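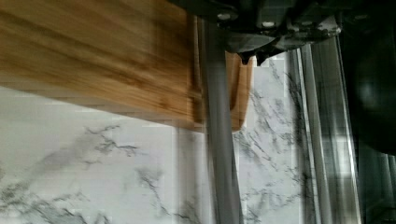 我先把观点撂在这儿，省得你看到一半才发现跟我不是一路人：在家里折腾机械臂，别先收拾桌子。

桌子上有什么就让它有什么。法压壶放着，烤箱放着，插了勺子的杯子也放着。你要做的是一台能在你家厨房里干点活的东西，那就让它从第一天起面对你家厨房，别给它单独辟一块干干净净的白桌面，铺上绒布，打上柔光，然后在那上面训练三个月，再一脸期待地搬进厨房，看着它对着砧板发呆。

我为什么这么大火气，因为我就是这么干过的人。

去年9月我开始做这个项目，名字叫 Sillamon，没什么含义，给仓库起名的时候随手敲的，后来改起来太麻烦就一直叫着。那时候我在书房支了一张折叠桌，桌面贴了白色哑光膜，四周拉了灰色背景布，灯也是专门买的。录出来的画面漂亮极了，每一个方块都清清楚楚，阴影都朝一个方向。我录了好几个晚上，训练完一跑，抓得又稳又准，我高兴得在屋里转圈，当晚就把视频发了出去，收了一堆赞（现在看那条视频我还是会脸红）。

然后搬进厨房。大理石纹的台面，一道一道的灰纹，金属的边，木头的边，头顶的灯照下来到处是反光。机械臂伸出去，停在半空，左一下右一下，像在找眼镜。我第一反应是摄像头坏了，第二反应是线没插好，查了整整一个周末，什么都没坏。它就是没见过这种地方。

所以我现在的立场很硬：干净桌子是给人看的，跟机器没多大关系。

## 关于“先简单后复杂”

每次我这么说，群里都会有人搬出那句话：先简单后复杂嘛，先把基本功练好嘛。听着特别有道理，我以前也拿这话劝过别人。

可是你仔细想想，什么叫简单？对我们这些自己攒机器的人来说，白桌子上抓方块是简单，因为我们一眼看过去就知道哪个是方块。机器那边的“简单”完全是另一码事。它在白桌子上很可能学到的是“跟白色不一样的那一坨就是目标”，这个办法在白桌子上百发百中，你看着成功率还以为它长本事了。等到台面本身就花，它那套办法当场作废，你前面几个月练的也就跟着作废了大半。

我认为真正该简单的是任务。把一颗玩具草莓从盘子里拿出来，放到旁边，就这么点事，够简单了吧？任务可以小到不能再小，但是背景别动。勺子、杯子、罐子、砧板，平时怎么摆就怎么摆。我现在就是这么弄的，东西就那么几样，盘子下面垫个木盒子，后面的电器一件没挪。

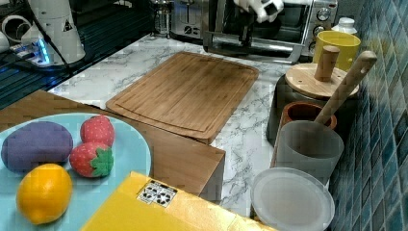

*现在的台面：盘子里是玩具果蔬，后面是竹砧板和烤箱，右边那排杯杯罐罐照旧。*

有人问过我为什么用玩具水果，不用真的。玩具摔不烂，掉地上捡起来接着录，录到半夜也不会流一台面的汁。这一点上我不讲究真实，我承认这里面有点双标，但是真草莓太贵了，而且捏爆一颗之后你得擦夹爪，擦夹爪就得拆，拆了就得重新标定，一个晚上就没了。你要是有那个耐心你去用真的，我佩服你。

草莓、柠檬这类东西还有一个好处，形状差得远。圆滚滚的和扁长的放在一个盘子里，夹爪张多大、从哪个角度下去，每次都得重新想。都是方块的话，它学一个姿势就能混一辈子。

## 糊的画面留着

第二件我想吵一架的事，是腕部摄像头的画面。

刚装上去那阵子我特别受不了它。手臂一动，画面就糊成一片，木纹拉成条，边缘全是一格一格的锯齿，夹爪自己还占掉一大块，黑乎乎的。我习惯了看手机拍的视频，觉得这种东西怎么能拿去训练呢？于是我写了个小脚本，专门把糊的那些挑出来扔掉，还挺得意，觉得自己在做“数据清洗”，这个词说出来多专业啊。

扔完再训，动作变得特别怪。它会走一段，停一下，再走一段，再停一下。我盯着看了两个晚上才琢磨出一个解释：糊的画面基本都在手臂移动的时候，我把移动的过程扔得七零八落，剩下的大部分是它停着的样子，那它当然学得一顿一顿的。这个解释对不对我没法打包票，可我把扔掉的放回去以后，它走得顺多了。

从那以后我对“清洗”两个字就有点过敏。不是说垃圾数据不用管，摄像头松了、镜头上糊了指印、录到一半我伸手进去挠痒痒，这些该删还是删。可是机器干活的时候看见的就是这种画面，你不给它看，它到时候一样得看。你指望它在真正伸手的那一刻，眼前突然变成高清静帧？不可能的嘛！

还有人建议我换全局快门的摄像头。我知道那个好，我也眼馋，就是价格摆在那里，而且装到腕上又要重新打支架。我的看法是，在家里玩，先把手上这颗便宜的吃透，等你能说清楚它到底耽误了你哪一件事，再掏钱也不迟。我到现在也只能说“看着难受”，看着难受的是我，这不算理由。

## 钱花在哪儿

说到钱，我翻了一下记账的表格，从头到现在整套东西花了2,493块，不算我本来就有的电脑。我把这个数字写出来是因为很多人一开口就问，也因为我觉得自己花得不怎么聪明，写出来给后面的人避一避。

夹爪是 Briltik 的套件，自己拧螺丝的那种。我对它没什么抱怨，就是说明书里有一步顺序写反了，按着装会多拆一次，我拆了两次（第二次是因为我不信邪）。驱动板用的 Wirnell，发热比我想的厉害，我给它加了个小风扇，风扇的声音比整台机器都大，夜里听着像隔壁在吹头发。换个大一点慢一点的风扇应该就好了，风扇就在抽屉里，我一直没换。

花得最冤的是那套灯和背景布，前面说过了，现在背景布在给自行车当罩子。花得最值的，说出来你可能不信，是扎带、线槽和一把像样的压线钳。早期我有一大半的故障出在线上：手臂转到某个角度，线一扯，某个关节就掉线，掉线之后它往下一垂，正好磕在台面边上。你以为是算法问题，在那儿调参数，调到怀疑人生，最后发现是接头里有一根铜丝没压进去。

所以我有一个很不受欢迎的意见：新手的第一笔闲钱应该花在线上，别花在更贵的电机上。这话我在 Nanayakkara 工坊说过一次（我家附近的共享工坊，按小时算钱，有激光切割机），当时旁边几个人正围着一台新到的高扭矩电机，看我的眼神就像看一个在火锅店里劝大家吃水煮菜的人。

不过工坊我还是推荐去。家里做有家里的好处，台面是真的，灯是真的，半夜想起来一个主意爬起来就能试。可是家里没有台钻，没有能让你把三种支架都打出来比一比的打印机，也没有人会凑过来说“你这个螺丝是不是装反了”。我自己的分法是，凡是要切、要钻、要出灰的，去工坊；凡是要录、要跑、要让它摸东西的，在家。

我见过有人把整台机器固定在工坊里练，练得特别好，我是真心觉得他们做得比我漂亮。我跟他们分歧就一个地方：那张工作台每天晚上都要清空，第二天来又是一张新的空桌子，机器永远活在一个刚收拾完的世界里。谁家厨房是那样的？反正我家不是。

## 数数这件事

再讲一个我改过主意的地方。

最早我特别迷信数量。论坛上大家晒的都是总条数，谁的数字大谁就厉害，我也跟着攒，每天睡前看一眼文件夹，涨了就踏实。第一批我攒到504条，正好是个周期，关了灯睡觉觉得自己干了件大事。

后来回头一条一条看，看得我直冒汗。盘子几乎永远在同一个位置，柠檬几乎永远靠着同一边，因为我是右撇子，我顺手就那么摆。灯光也几乎一样，因为我都是吃完晚饭才录。说白了，我把同一件事录了几百遍，每遍抖得不太一样而已。

现在我每录5条就强迫自己动点什么。盘子转一转，或者把旁边的杯子往里推，或者把砧板斜过来，偶尔白天录，让窗户那边的光进来捣乱。慢得要命，一个晚上下来条数难看得很，晒出去估计没人理。但是我觉得这才叫在攒东西。

而且这样录有一个意外的好处，不那么容易犯困。遥操作这个活儿枯燥得没法形容，握着那个主手，眼睛盯着屏幕，夹，抬，移，放，再来。录到后面人会进入一种很奇怪的状态，手在动，脑子在想明天早饭。那种时候录出来的动作最差，绕远路，停顿，还会在放下之前多晃一下。机器学得可认真了，我那个多余的一晃它学得惟妙惟肖，看它晃的时候我简直像在照镜子。

因此我连录制时长也改了，一次最多约3刻钟，到点就停，剩下多少都不管。以前总想着再录几条凑个整，凑出来的那几条八成都是废的。

## 失败的也请留一份

顺着说到我对圈子里最大的意见，就是大家只爱晒成功的。

我理解，谁愿意把机器戳翻杯子的视频挂出来呢，我自己第一条晒的也是白桌子上那段漂亮的嘛。可是看多了以后，新来的人会有一个错觉，觉得装好了、录一点、训一下，它就会了，然后自己一上手，抓十次空六七次，就以为是自己笨，机器往床底下一塞，二手平台上再见。我在二手平台上看见过好多这样的套件，螺丝都没拧齐，描述写着“工作忙，没时间玩”。我每次都想问一句，是没时间呢，还是被那些视频给吓着了？

我现在的办法是每次试跑都整段留着，空抓的、夹歪的、半路掉的，连同它自己愣在那里的那十几秒，全留，剪都不剪。往外发的时候也发整段。看的人确实少了，可是留言的质量高了好多，会有人说你看它每次掉之前手腕都先歪一下，是不是那颗螺丝松了。一查，还真是松的。这种话在一条剪得干干净净的成功视频下面是等不来的，大家只会说牛。

当然也有人留言说，你折腾这么久，它还不如我三岁的孩子。我没法反驳，它确实不如。也有人问，家里放这么个东西，到底能干吗？

这个问题我想过很多次，每次答案都不一样。刚开始我会很认真地说，将来可以帮忙收拾碗筷，可以帮腿脚不方便的人拿东西。现在我不太敢这么说了，离那一步有多远，我每天晚上都看得见。我能说的只有很小的一点：因为在弄它，我对自己家这块台面熟得不得了。哪个位置反光，哪道纹从什么地方拐弯，哪个杯子的把手在什么角度会挡住后面的东西，以前在这儿做了好几年饭，我一样都说不上来。

还有就是，我觉得这种东西应该有一部分是在厨房里长出来的，由天天用这个厨房的人来弄。大公司有大公司的做法，钱多人多，我管不着。可他们测试间里的厨房我看着总觉得别扭，太新了，抽屉拉开是空的。我家的厨房有一个抽屉永远关不严，得用膝盖顶一下。将来要是真有一台机器能在我家干活，它得知道那个抽屉要顶一下，这种事只有我会教它。

写到这里翻了翻日程，12月23日我在工坊约了激光切割机，要切一块新的腕部支架，比现在的短一截，想让摄像头往后退一点，少拍点夹爪自己。亚克力板我已经买好了。要是切坏了，我就接着用旧的。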